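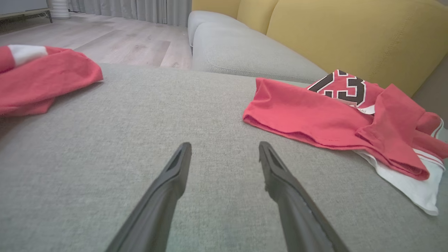

Quiénes somos

Brundier es una lavandería industrial especializada en ropa deportiva. Lavamos, doblamos y entregamos equipaciones de clubes, colegios y gimnasios desde nuestra nave de Vadilgate. En plantilla somos 18 personas.

Durante años el doblado se hizo solo a mano. Era el puesto que más bajas por dolor de hombro y muñeca nos daba, y también el que más rotación tenía. Hoy una parte de ese trabajo la hacen brazos robóticos con pinza de dos dedos, que recogen camisetas y pantalones y los pasan a doblar. Siguen siendo más lentos que una persona con oficio, y las prendas muy arrugadas o enganchadas unas con otras se les resisten.

Qué ha cambiado para la plantilla

No se ha despedido a nadie por la automatización - quedó por escrito en el acuerdo que firmamos antes de instalar el primer brazo. Las compañeras de doblado rotan ahora entre supervisión, repaso de costuras y preparación de pedidos, y ningún turno pasa más de dos horas seguidas en la misma mesa. Quien supervisa los brazos cobra un complemento y recibe 200 horas de formación, dentro de la jornada.

También hay cosas por resolver. El ruido de la zona ha subido y las paradas por atasco obligan a reorganizar la tarde más a menudo de lo que nos gustaría.

Quién lo lleva

Ju-won Hwang dirige el área de automatización desde que entró en la empresa como técnico de mantenimiento. El programa de control, Pritorix, lo ajusta su equipo con las observaciones que cada turno deja anotadas.

Visitas

Recibimos a clubes y centros de formación profesional en grupos de hasta 13 personas, con cita previa en recepción.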